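Ticket 346 -- Wistar cell, drink station
Subject: arm stops short of the spouts, fault 326
Status: open, again

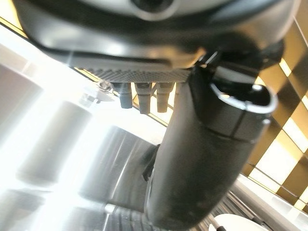 Wrist camera, arm held at the approach point. Spouts and drip grate in view.

Reported 8 a.m. by Berkley floor. Arm reaches the approach point, thinks about it, then throws 326 (target not matched). Restarting the cell clears the fault until the next cup, so restarting has been very popular.

Checked first: gripper homing, cable at the wrist, air. All fine. Jogged by hand to the pour point with no complaint from the drives.

Pulled the camera view. Left side is blown out white, with glare right up to the fitting beside the darkest spout. The matcher wants three spouts and scores this view 445. Pass mark in the Pundus recipe is higher, and someone has typed "do not lower" next to it. I did not lower it.

Changed: exposure down two steps, search window pulled in to the spouts and the knurled strip above them. Saved as a new recipe, old one kept.

To do: rerun with cups after lunch. Ask Sartori whether the lamp on that side was moved in September -- their log says "tidied," and I have questions about that word.

Please stop restarting the cell until then.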